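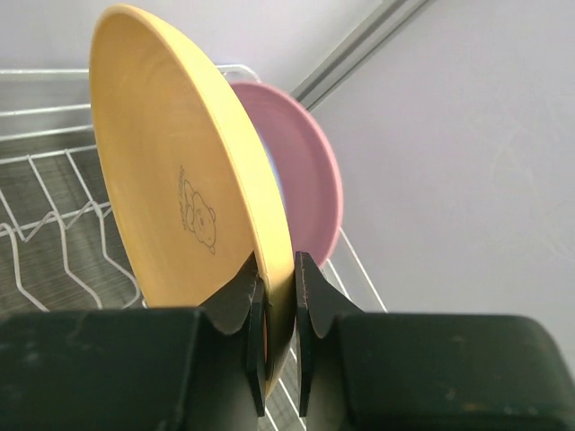

Home | Blog | Reviews | Archive | Contact

Review: the Clovstead handgun safe, after a winter by the bed

I write about guns and gun laws more than I write about the stuff people buy to go with them, so treat this as a grumble from a customer and you won't be far off. Asanka Uddin, who comments here more than I post, asked what I made of quick-access safes after I'd said in passing that storage laws are only as good as the boxes people buy to obey them. Fair question. I'd had a Clovstead in the bedroom since December and had been meaning to complain about it anyway.

The pitch is simple. You keep a handgun in a small steel box, it reads your fingerprint, the lid springs up, and children, burglars and visiting nephews are kept out. The leaflet says it will remember 100 prints. I can't think of a household that needs that, and if I lived in one I'd want a different sort of talk before I bought a safe.

Setting up took most of an evening. You press a button inside the lid, wait for a beep, put your finger down, lift it, put it down again, and go on like that until the light turns green or you lose patience. My right index finger went in at the third go. My wife's thumb never did. She uses the keypad, and to be fair to the keypad, it has never let her down.

The reader I can't say the same for. I kept a tally, being that sort of person. Out of 100 tries with a clean, dry finger, it opened first time on 82. Some people will call that good. I'd ask them whether they'd buy a car with brakes like it. After washing up or coming in from the garden it was plainly worse, and I gave up keeping score. The whole reason for paying extra is to get in fast when you're half asleep and frightened, and that is when your hands are least likely to behave.

Then there's the other half of the job, keeping people out. The steel feels decent and the hinge is on the inside. But there is a spare key, as there is on nearly all of these, and the lock it fits looks to me like something off a filing cabinet. I'm no locksmith and I didn't try to pick it. I did notice that the key lives behind a plastic cap that comes off with a fingernail, so any curious twelve-year-old will know where to look. The box also comes with a cable to tie it to a bed frame. Use it. Without the cable, the whole lot can walk out of the door under somebody's arm.

Batteries: four, and mine lasted until February. The low battery warning is a beep, just the one, each time you open it. If you don't open it often you won't hear it often. I change them by the calendar now.

I borrowed an Abeysekara push-button box to compare. No reader, no batteries, five mechanical buttons you learn by feel. It's ugly and it's stiff, and it opened every time I got the code right. I got the code wrong twice in the dark, which was my own doing. Asanka will say that proves the fingerprint crowd's point. Maybe a bit. I would still take my own mistakes over the machine's, since I can practise mine away.

What bothers me more is the way these things get dragged into the law. Every time a storage bill comes up, one side talks as though a safe settles the matter and the other as though owning one leaves you helpless. Having lived with one, I don't believe either. It's a metal box. It slows people down, you included, and how much depends on which box and whether you bothered with the cable. A bill that just says "locked container" would treat this one and a proper bolted safe as the same thing — and they aren't.

Would I buy it again? No. I'd get the push-button kind, bolt it down, and put what I saved towards range time. If you've already got the Clovstead, set a keypad code as well, move that spare key right out of the room, and test it with cold hands before you trust it.

82 comments | 12 shares

Recent posts
Prunach soft holster, six months on
What does "safely stored" mean, anyway?
Kostisau ear defenders: loud claims
1,000 rounds later: is cheap ammo worth it?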